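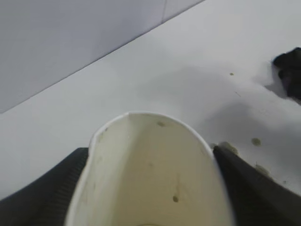

Kitley to charge deposit on takeaway cups from June

Cafes and kiosks in Kitley will have to collect a refundable deposit on every takeaway drink cup from June, after the town council approved the measure on Thursday.

The rule covers paper and plastic cups sold with hot or cold drinks. Customers will pay the deposit at the register and get it back when they return the cup to any participating outlet. Businesses that sell fewer than 200 drinks a week can apply for an exemption, which must be renewed every six months.

Returned cups will be stored in sealed bins and collected twice a week by Bonden, the contractor that already handles the town's glass. Paper cups will go to the Prudargate mill, where the inner lining is separated from the fiber in a pulper. The lining has kept most cups out of the regular paper stream, and the town's sorting line now sends them to landfill with general waste.

Roman Pietrzak, who manages waste contracts for the council, said the main technical limit was contamination. Loads with too much liquid or food residue are rejected at the mill gate and billed back to the town.

"Lids come off, liquid goes out, cups get stacked," he said. "If the outlets do that much, the loads will pass."

The level of the deposit has not been set. Two options are under review, and the council will publish its choice before the start date along with the form of the receipt outlets must issue.

Bogumił Sobczak, owner of the Stępień bakery on the market square, said storage was his main concern. The shop has nearly no back room, and the bins must be kept indoors under the hygiene code. The council said small outlets may share a bin with a neighboring business – provided both sign the collection agreement.

Vending machines are not covered. A separate proposal for them is being drafted by Fredy Villca of the public works office.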